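Cómo funciona un lavavajillas

Un lavavajillas es un armario con puerta que lava los platos con agua caliente y detergente. Dentro no hay cepillos ni esponjas. El trabajo lo hace el agua, que sale a presión y llega a todos los rincones.

Cerca del lavavajillas suele estar el fregadero, que también sirve para dejar escurrir las cosas.
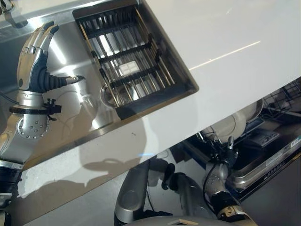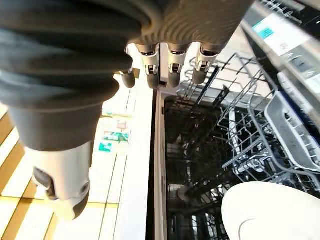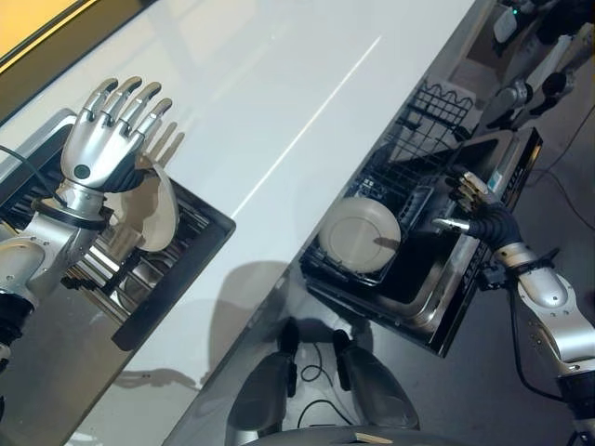
Las rejillas

Los platos se colocan en rejillas de alambre. Entre un alambre y otro quedan huecos, y por ellos pasa el agua. Muchas rejillas tienen unas varillas que sujetan los platos de canto. Así el agua moja las dos caras y después resbala hacia abajo. Si pusiéramos los platos tumbados, uno encima de otro, los del medio se quedarían sucios.

Los vasos y las tazas van boca abajo. Si van boca arriba, se llenan de agua y no se vacían.

Los brazos que giran

Debajo de las rejillas hay unos brazos con agujeritos. El agua sale por los agujeros y empuja los brazos, que dan vueltas – igual que un aspersor de jardín. Si una cuchara se cuela entre los alambres y choca con un brazo, el brazo se para y el lavado sale mal.

Los pasos del lavado

1. Entra un poco de agua y se calienta.
2. El agua se mezcla con el detergente y quita la grasa.
3. El agua sucia pasa por un filtro y se va por el desagüe.
4. Entra agua limpia para aclarar.
5. Los platos se secan con el calor que queda dentro.

El escurridor y el colador

Un escurridor es otra rejilla. Se puede poner dentro del fregadero, y entonces las gotas caen directamente al fondo de la pila. En el desagüe se suele poner un colador redondo de metal – el agua pasa y los restos de comida se quedan arriba. Hay que vaciarlo a menudo.

Para hacer en casa

Pon un plato de canto en un escurridor y otro tumbado sobre la mesa, los dos recién mojados. Espera un rato y tócalos. ¿Cuál tiene más agua?

Pide siempre ayuda a una persona mayor para abrir el lavavajillas cuando acaba de terminar: el vapor quema. El detergente no se toca, y los cuchillos los coloca un adulto, con la punta hacia abajo.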